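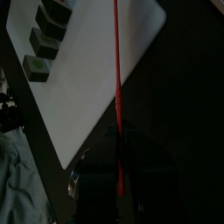
Trement cable handling project
Progress report to Caneck, second period
Submitted Thursday, February 18, 2021

Status

The project is behind plan. We stopped robot work after a fault on the test cell in which the gripper held on to a cable after a stop and the arm then moved with the cable still held. No one was hurt. The cell is running again at reduced speed under the conditions set out below, and we expect to be back at normal speed in March if the outstanding checks go well.

Spending is within the approved budget. We are asking for a change to the order of work, which does not need extra money, and for a decision on one piece of equipment, which might.

Work done before the fault

The aim this period was to get the arm to pick up a hanging cable, bring it to the board and lay it along the row of blocks without pulling on it. The first part of the period went on the board. The earlier version had moved under load, so we fixed it again and took new reference positions for it and for the blocks. That took longer than we had allowed but the positions have held since.

We then moved to hanging cables. A cable that lies on a surface stays more or less where the software thinks it is. A hanging one swings when the arm comes near, and once it is between the fingers the wrist camera has a poor view of it, especially a dark cable. We now use red cable for all development work and will return to other colours at the end.

The planned test was 100 pick-and-lay attempts at full speed. We had completed 53 when the fault happened. Most of the attempts that failed did so in a harmless way, with the fingers closing beside the cable and the arm going back to its start position. A smaller group failed at the laying stage, where the cable rode up over a block. We have kept the logs for all of them, and the results will be reported with the full set.

What happened

The arm had picked up the cable and was moving towards the board when the free end of the cable caught behind the edge. The force reading at the wrist went up, passed the limit of 20 newtons, and the arm stopped. Up to here the cell did what it was meant to do.

The operator reset the stop from the desk. At reset, the control software assumes that the gripper is open and empty and sends the arm to its start position by the shortest route. The gripper was still closed. The arm moved off with the cable held and the other end caught, pulled the cable tight, and turned the wrist joint against it. The force limit should have stopped the arm a second time. It did not, and the operator used the emergency stop button.

The cable was damaged at the point where it was gripped. One finger pad came away and the wrist was left slightly out of true. The guard door was closed throughout and the operator was outside it.

Why it happened

We found two separate causes. Either one alone would have been a nuisance. Together they allowed the arm to pull on a held object without a limit.

The first is the reset routine. It came over from an earlier project at Kołodziej, where the gripper was of a type that opened when it lost its signal. The Pornesetti gripper fitted to this cell stays closed and keeps its grip. Both are sensible designs, and for heavy parts the second is the safer one, but our routine was written for the first. We fitted the new gripper at the start of the project and tested that it opened, closed and reported its position. We did not test what the cell did after a stop with something in the fingers. We should have.

The second is the force limit. After a reset the wrist sensor is set to zero again, so that small drifts do not build up. In this case the cable was already pulling on the wrist when the sensor was zeroed, so that pull was counted as nothing. The direction of pull also changed as the wrist turned, and for part of the movement the reading went down while the true load went up. The logs show this clearly once the zero point is corrected.

There was a third matter, which did not cause the fault but made it harder to look into. The wrist camera recording ends at the first stop. Recording is switched off by a stop and only comes back when the next attempt begins, so we have no pictures of the movement that did the damage. What is written above for that part comes from the joint and force logs and from the operator's account, which agree with each other except on how long it lasted. The operator remembered it as longer than the logs show.

We looked at whether earlier resets had carried the same risk. Several stops had been reset in the same way during the first attempts. In all of those the fingers had missed the cable, or the cable had slipped out, so the assumption that the gripper was empty happened to be right.

What we have changed

The reset routine now reads the finger position before any movement is allowed. If the fingers are not fully open, the arm stays where it is and the operator has to choose between opening the gripper and holding position. Opening has to be confirmed at the guard door, where the board and gripper can be seen properly, and can no longer be done from the desk.

The sensor is not zeroed after a stop. It is zeroed only at the start position with the gripper open. A stop during an attempt ends that attempt.

The return to the start position goes straight back from the board first and then across, at low speed. It is slow and a bit tedious when there are many stops in a day, but it keeps the wrist away from the board edge.

The camera now records until it is switched off by hand. This fills the disk quickly and we are clearing it each evening.

Loose fabric and spare leads are to be kept back from the arm's path. They played no part in this fault, but the same thing could happen with any soft item that can be caught and held, and we have added it to the start-up sheet.

The finger pad was replaced from spares and the wrist was realigned by us with advice from Pornesetti. We checked it against the block positions afterwards and the error was within what we had before.

Tests since restart

We ran 20 attempts at reduced speed after the changes, with the cable end deliberately held in half of them so that the force limit would trip. The arm stopped each time it should have, and in every case it stayed still on reset until the operator had made a choice.

One new problem came up. With the fingers closed on a thin cable, the position reading is very near to the reading for closed and empty. The reset routine treats both as "not open", so this is safe, but the attempt log sometimes records a miss as a hold. We are correcting those entries by hand from the camera recording for now.

We have not yet repeated the fault at full speed and will not do so until the separate limit described below has been settled.

Effect on the plan

The cell was out of use for just under three weeks. Some of that time went on the board drawings and on the written part of the next stage, which are now ahead. The set of full-speed attempts will be started again from the beginning, as the changes to the reset and return movements mean the earlier results cannot fairly be added to the later ones. The earlier results will be given in an annex.

The work with two cables at once moves to the next period. We would like to bring forward the tests on cable tension, which can be done at reduced speed and will tell us whether the present force limit is a sensible figure. It was taken from the cable supplier's handling sheet and we now think it is too high for a cable held near its end.

Decisions needed from Caneck

1. Agreement to the new order of work, with the tension tests first and the two-cable work moved back.

2. A view on a separate force limit. At present the limit is worked out in the same software that moves the arm. A unit that cuts the drive on its own would have stopped this movement whatever the software believed. We have asked for prices and have one so far. It could be met from the travel line, which is unspent – but that needs your approval, as it is a move between headings.

3. Whether you wish to see the full fault record. It is long, and the force logs need some explanation, but it can be sent as it stands.

Other points

The start-up sheet and the operator instructions have been reissued and the old copies taken out of the cell folder. Everyone who uses the cell has gone through the new reset steps at the machine. We have written to Kołodziej, where the earlier routine is still in use with the earlier gripper, to tell them what we found. Pornesetti has been sent the same note and has been asked whether the finger position can be read more finely near the closed end. We have had no answer on that yet.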